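[small-rooms] Re: narrow wardrobe, rod or hooks?

From: Beril Şimşekoğlu
To: small-rooms list
Subject: Re: [small-rooms] narrow wardrobe, rod or hooks?

Tudor Enache wrote:

> Hello all,
>
> I moved into the back bedroom in June and the wardrobe there is
> so narrow that I don't know what to do with it. Inside it is
> 26 inches wide. There was a rod but the previous tenant took it
> out, and the holes are filled and painted over. The landlord
> allows me to put up hooks or a new rod, as long as I don't go
> through to the other side.
>
> What I want to keep in there: one winter coat, two or three
> jackets, a raincoat, and the hooded things I wear every day.
> Shirts go in the drawers already. My wife says to put a
> Skavard rail across and be done. I am afraid that thick
> sleeves will fill everything and then we will pull out three
> things to get one.
>
> Also, do plastic hangers hold a heavy jacket? I have a bag of
> them from the old apartment.
>
> Tudor

Dear Tudor,

I had the same question last winter, with a closet of nearly the same width, so I will write what I did. Please excuse the length.

First I tried the rail. It is a good rail and I have nothing against it, but with a rail every hanger wants to turn sideways to the door, and for this you need the depth. Please measure from the back wall to the inside of the closed door before you buy anything. An adult jacket on a hanger needs more than people expect, and mine was touching the door. Each time I closed it, one sleeve came out at the bottom corner. After two weeks I took the rail down and gave it to Yoon-hee Ma, who has a deep closet and is very happy with it.

Then I put hooks on the back wall, high up, and I hung the hangers on the hooks, so the clothes face forward. In this way you lose some places, but everything is seen at once when you open the door. For your list I would put the coat and the raincoat on the hooks in the hall, if you have any, and leave the wardrobe for what you wear every day.

About the distance between hooks. Xiaoyan Guo wrote on this list some time ago that she sets them 9 inches apart. I tried it and for cardigans it is fine. For jackets with stiff sleeves it is too little. The sleeves don't fold, they push on the neighbor and on the side wall, and you have to tuck the outer one in with your hand. I would leave a full shoulder of space for such a jacket, and let the soft things have what remains. A hooded sweatshirt will accept any place you give it.

Height: mine are at 70 inches from the floor. I am not tall and I can still lift the hanger off without a stool. If you have long things, hang one first and check that the hem is free of the floor before you make the hole. I did not check, and I have one hole more than I need, behind some white filler.

About plastic hangers, I would say yes for hooded sweatshirts and light jackets, and it depends for the winter coat. Look at the place where the hook part meets the shoulders. If it is thick there, it will hold. If it bends when you press it with two fingers, keep it for shirts. For anything with leather or imitation leather sleeves I also close the top snap or button, otherwise the jacket slides to one side in the night and the collar takes a strange shape. Don't put two garments on one hanger to save space. I did it for a month and I was always looking for the one underneath.

The hood you should let fall loose around the shoulders, or pull it to the back when you hang it. I don't know if it is important for the cloth, but it dries better that way if you came in from the rain.

One question back to you: is the wall inside the wardrobe solid, or a thin panel? My screws were too long for a panel and I had to go back to the shop. If it is thin, tell us how thin before you drill.

Regards,
Beril

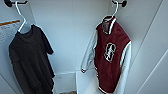
Topic: Closets and wardrobes > Hooks, rods, hangers

A dark hooded one on the left and a maroon jacket with light sleeves on the right, each on its own white plastic hanger and facing out. The jacket's right sleeve is against the side panel.

--
small-rooms mailing list
List owner: Yeison Cáceres
To leave the list, send a message with "leave" in the subject line.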